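About Wunthorpe

Wunthorpe is a small cooking school with one long room, a pantry and a back door that sticks. Evening classes mostly, a few mornings. Bread, soups, pickles, plain weeknight dinners. Adults, and kids over ten if a grown-up comes along.

How we got going

Started by Saoirse Coughlan in her own kitchen – four people, one oven, flour down the back of everything. Then a waiting list. Then the lease at 2945 Gavmont Road, which used to be a dance studio. We kept the name Wunthorpe from the street she grew up on. People ask if it's a chef. No.

Aurelia Cozma came on in October of our second year to teach the pickling class and now runs the whole schedule, the ordering and most of the bread. If you get an email from us it's probly from her.

The room

Wood floor, tables you can move. Street parking out front, free after six. Step at the front door, ramp at the side, ring the bell and we'll come round.
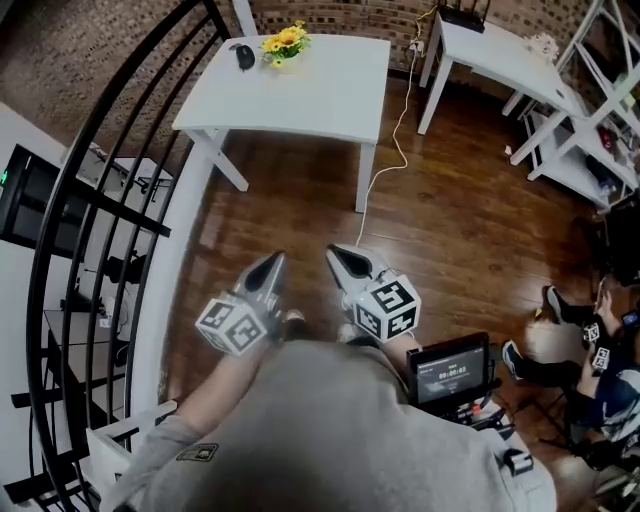 What we teach

Bread 1 and Bread 2. Take them in order please, Bread 2 moves fast. Soup and Stock. Pickles and Ferments, which runs in summer and fall when produce is cheap. Weeknight Dinners is the one that fills first – five evenings, two dishes each, you take home whatever you don't eat.

Knife Skills is a single evening. Bring your own knife if you like it, otherwise use ours.

No certificates. We get asked. We're not a culinary college and don't want to be one, if you need a qualification for work the community college has a good program and we'll happily point you there.

Prices and such

Single classes are $50, the five-evening courses $100 more than you'd guess from the flyer, sorry, old flyer. Check the booking page for the current price. Ingredients and aprons included. Cancel a week ahead and you get everything back, after that we can move you to another date but not refund.

We hold 20 places a year at no charge for people who can't pay. No forms. Email and ask, that's it.

Allergies: tell us when you book. We bake with wheat and nuts in the same room so we can't promise anything is free of either.

What people say

Mostly we hear about the bread. Also the dishwashing, everyone washes up, it's part of the class and always has been.

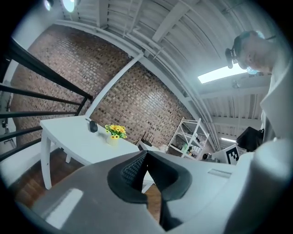
Kuusisto wrote to say the soup course was the first time a recipe had made sense without measuring, and asked if we could please start a second evening group for people who work late. We're looking at it. Probably fall.

Getting in touch

Email is best, phone goes to a machine while we're teaching. We answer most things in a day or two – longer over the hollidays.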